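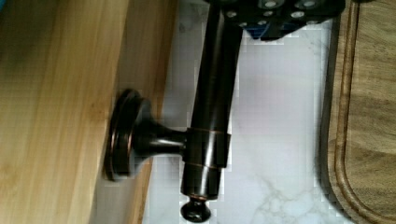 Dark bronze fixture with round base plate

Preler Budget Book for Schools
Article no. 709
Price: 166 euros per school and year, VAT not included

Preler is a program for making and following the yearly budget of a school. It is made for small and middle-sized schools where the same person often does the budget, the invoices and the letters to parents. You install it on one computer in the office, and up to four colleagues can open the same budget from their own computers.

The work starts with the plan. You enter the grant from the town or the ministry, the fees if you have any, and the other income. Then you divide the money between the cost groups: salaries, heating and electricity, books, repairs, meals, trips. Preler comes with a ready list of cost groups, but you may change every name in it, and you may also remove the groups which your school does not need. 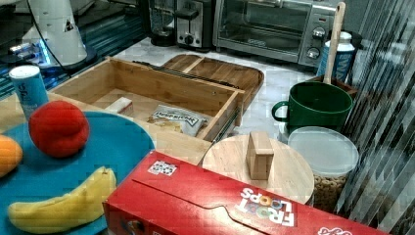 Cereal box beside a plate of plastic fruit

When the ministry changes the grant in the middle of the year, you do not have to write the plan again. You make a revision. The first plan stays saved, and the report shows both of them in two columns, with the difference in a third. Many school boards ask for exactly this page, so it can be printed with one button.

Invoices are entered by hand or read from a bank file. Each invoice is placed in a cost group, and the remaining amount is shown at once. If a group has less than a tenth of its money left, the line becomes yellow. If it is overspent, the line becomes red, but the program does not stop you from saving.

One budget can hold 4000 lines. For a bigger school, or for several schools under one office, please look at the Steka edition, where the number of lines is not limited and every school has its own password.

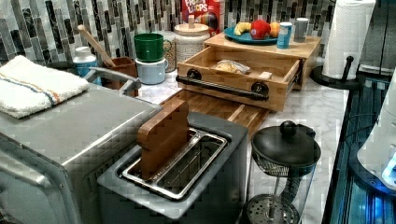 The budget period is normally twelve months, but it can be set as long as 18 months. This is useful in the year when a school moves from the calendar year to the school year. Please set the period before you enter the first invoice, as it cannot be changed afterwards.

What is included
The program with licence for one year
Printed handbook in English
Sample budget of a primary school, which you can delete
Updates during the licence year
Help by e-mail, answered on working days until 4 p.m.

Not included
Payroll. Salaries are entered as a monthly sum. If you use Lindqvist for payroll, the sums can be brought in from its export file.
Collecting of parents' payments. For this we sell the Nadance module separately.

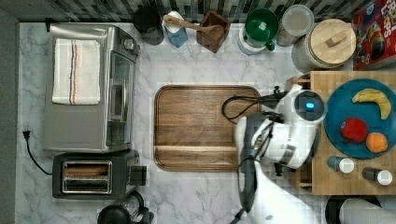
If you do not renew the licence, your old budgets can still be opened and printed, only new ones cannot be started. We recommend to make a copy of the data each month and to keep it on another computer.

Orders which we receive on Sunday are handled on the next working day. The licence key comes by e-mail and the handbook by post. Schools can pay by invoice within thirty days; please write the order number of your school on the form, if your office requires one.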